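Subject: Re: Open afternoon at the Hurness workshop - arrangements

Dear members,

Thank you for the replies to the notice sent in April. The visit will go ahead on 14th June at the Trillow building, and the sender of the message quoted at the foot of this one has asked several questions which other members may share.

The demonstration concerns the handling of small packaged goods. An operator works at a table with a gripper in each hand, and the movements are recorded for later use in teaching a robot arm. Packets are kept in a metal tin divided by kind. 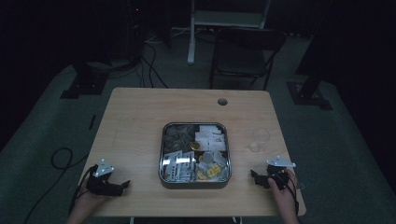 Each demonstration session lasts 30 minutes and will be repeated through the afternoon. Visitors are asked to remain behind the line marked on the floor while recording is in progress, and to silence their telephones. The lighting in that room is kept low; members who would find this difficult should write to the office beforehand so that a seat near the door can be set aside.

As to the grippers themselves, they are held in the hand and have two facing fingers which close on the item. The staff at Bronuvari, who are our hosts, have agreed that visitors may try a spare pair after the last session, under supervision. 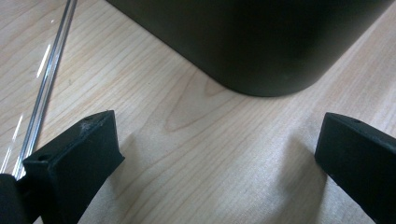 Places are limited to 60. Members who attended the McKinnon demonstration last year are welcome to apply again, although first-time visitors will be given preference. Bags and coats must be left in room 624, on the upper floor. There is a lift.

Tea will be served afterwards. We regret that parking cannot be offered on site.

With kind regards,
The Visits Secretary
Hurness Automation Society

> Dear Secretary,
>
> I should like to attend with one guest. Could you tell me how long each session lasts, and whether visitors will be allowed to handle the equipment? At the McKinnon visit there were nearly 100 of us and it was hard to see the table from the back - will numbers be limited this time?
>
> I should also be glad to know if one may park at the building.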